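The Furkenov Ball Tunnel

By Alipour Workroom | 2019-07-21
Print this page | E-mail this page
Share 22 | Comments 4

Three red balls, one arch, one clear box. That is the whole set, and we have been selling it long enough to stop apologizing for how little there is to it. People ask where the batteries go. There are no batteries. People ask what happens when you win. You put the balls back and start over.

The cream arch is the part everyone notices. It stands on the table like a very small railway tunnel that has lost its railway. The clear box sits in its opening and takes the balls. The top of the arch is curved, and yes, a ball will rest up there if you set it down with some patience. We don't list this as a feature, but customers in Jorholm have started scoring it, so we have given up arguing.
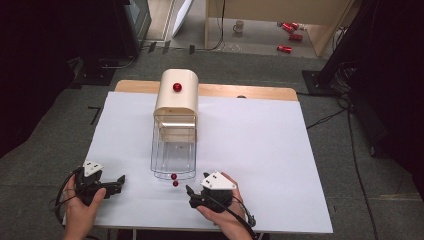
Put it on something pale and flat. A sheet of white board over the table works well, partly for looks and partly for finding the clear pieces again. On a dark patterned tablecloth they vanish, and then you are patting the table like someone hunting for their glasses.

The balls are glossy and the deepest red we could get. The early batch was more of a tomato, and we heard about it all through February. They are small, they are round, and they roll, which accounts for most of our letters. Replacements come in packs of 2 and ship from the Kistov store. We suggest buying a pack with the set. You will think you don't need it. Have a look under your couch. 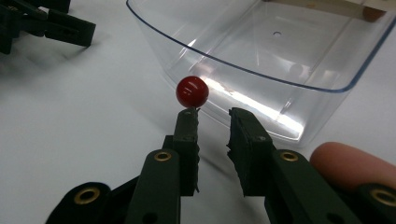 Using the set

Stand the arch toward the far side of the table with the open front facing you. Fit the clear box into the opening. Lay the long clear tray flat in front, so it runs from the box back toward your side. Its edges are raised, though only a little, and a ball with real ambition will get over them.

Then move the balls in, one at a time, by whatever method suits you. Fingers are allowed. So is anything that grips.

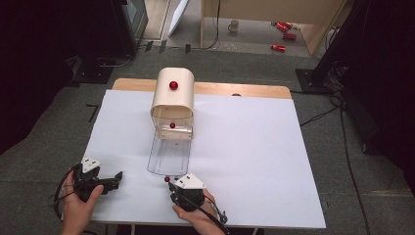
Wipe the clear parts with a soft cloth and nothing stronger than dish soap. Glass cleaner leaves them cloudy, and a cloudy tunnel takes most of the fun out of seeing where the ball went. Dust the arch when you remember.

Set price is $72, with the arch, box, tray and three balls. Shipping takes 4 business days from Kistov. Returns are fine if all the balls come back with it.

E-mail this page to a friend | Print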